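4.2 Teaching the planner about clear dishes

Drivirar plans well around anything it can see. Clear plastic is a matter of opinion.

1. Open Perception and set the rim filter to 40.
2. Load one colour profile per dish colour.
3. Press Replan and wait for both arms to report idle.

Note: glare on a rim may be logged as a second dish — delete it.

Caution: do not set the filter above 83. The planner will then avoid everything, table included. 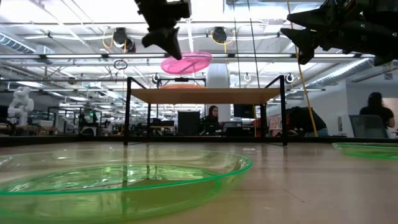
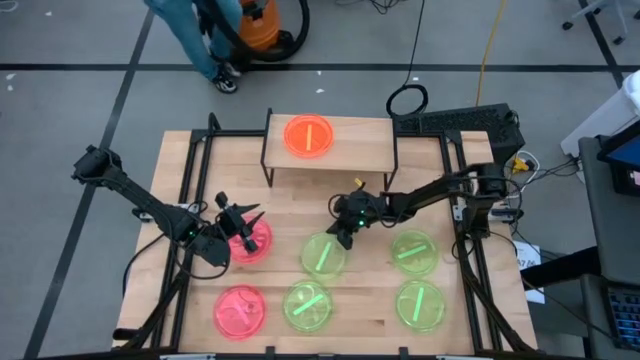
Fig. 7. Green, pink and orange plastic at the two-arm bench.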